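# Toy basket

A **toy basket** is an open container used to store small playthings, most often stuffed animals, blocks and dolls. It differs from a toy chest in having no lid and in being light enough for one person to carry. Most toy baskets are rectangular or round, and many have a slot or loop at each end for the hands.

## Materials

Woven baskets are made from wicker, rattan, willow, seagrass or paper cord. Wicker is a method of weaving, and the word is often used for any stiff woven basket. Cloth and felt baskets fold flat when empty -- a feature valued in small homes.

## Use

Soft toys are usually placed in a single layer or a loose heap so that each one can be seen. Small plush animals suit shallow baskets; larger ones are kept in deep bins. Baskets are commonly set on a low shelf, on a table or on the floor.

The storage writer Shobha Pisharody, in her household guide *The Open Shelf* (Mudaliar), advised keeping one basket out and rotating the rest every few weeks. A reader survey in Cistmont drew 351 replies, and 100 of them reported using a basket as the main place for stuffed toys.

## Care

Woven baskets are dusted with a dry brush and kept away from heaters. Plush toys should be fully dry before they go back in -- damp stuffing can stain the weave.
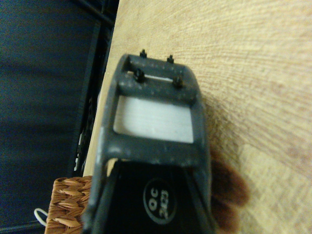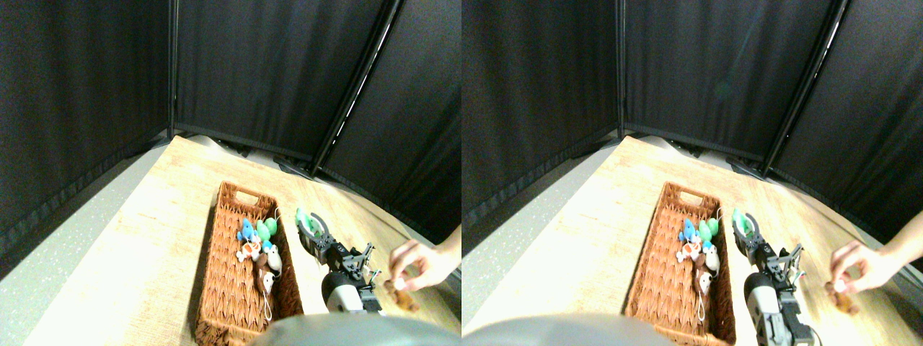
*Light wood-grain tabletop; in the second picture, a reddish-brown wicker basket holding small stuffed toys.*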